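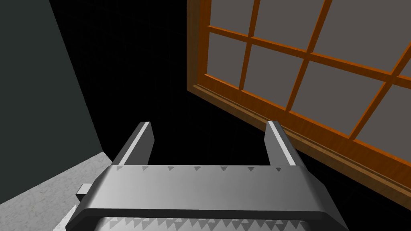

The two-finger gripper in simulation, with the wood-framed window at right and the green wall at left.

Simulation open day at Skullolbridge
13/11/2019
Print | E-mail

The Vuseo group opened its simulation lab at Skullolbridge to members for an afternoon of demonstrations. Rosalba Pace ran the main session, on the control of a parallel-jaw gripper in rendered rooms. All runs were shown from the wrist view, which is also the only view the controller receives.

Pace began with the scene generator. Wall colors, surface textures and lighting are drawn at random for each room, and a batch contains 1,000 rooms. Fixtures such as windows come from a small library and are placed at varying angles to the gripper. Dark regions are kept in the set on purpose, as depth estimates there are poor and the controller has to slow its approach.

Mirko Mazza of Bortolotti followed with a short talk on contact models. His team compared 3 friction settings for the finger pads and found that the stiffest one gave unstable grasps at the normal time step. Halving the step cured the problem but doubled the run time. Questions were mostly about transfer to hardware, which the group has not yet attempted. Trials on a Jikis arm are planned for January.

Slides from both talks can be had from the newsletter desk. Members who want a login for the scene generator should write to Pace directly and state which operating system they use.

Print this item | E-mail this item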